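I went to the Tellgate demo on 7 July 2021 expecting to be sold something, and I was. Zullell's two-arm tabletop kit comes with a "tidy-up" package at extra cost, and the pitch is that a small shop can have it running in 4 hours. I'd like to see that shop.

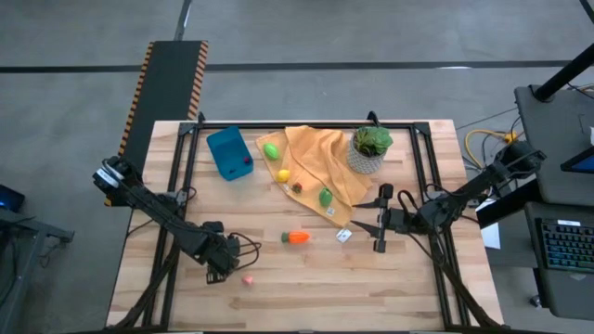
*Two arms, one table, plastic fruit and a carrot.*

My trouble with toy produce is that it's hard and light. My customers bring me soft stuff in bags.

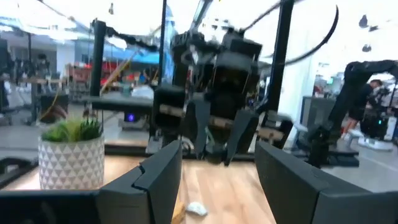
The quote also leaves out the support plan, which runs 324 a month after the first 56 days. I had to ask twice. 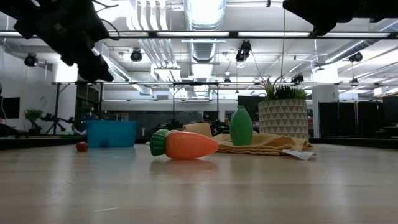 Grethe Þrastardóttir wrote in to say I'm being unfair, and that her Teuber kit paid for itself once she stopped fiddling with the settings. Fine, but she fiddled for around 20 weeks.

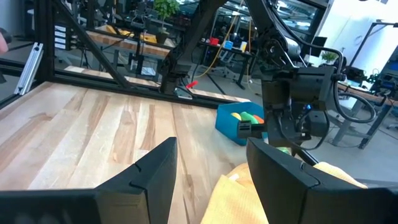
So I've asked Zullell for a trial at Cumavwood with our own goods, no package, no salesman in the room. No answer yet.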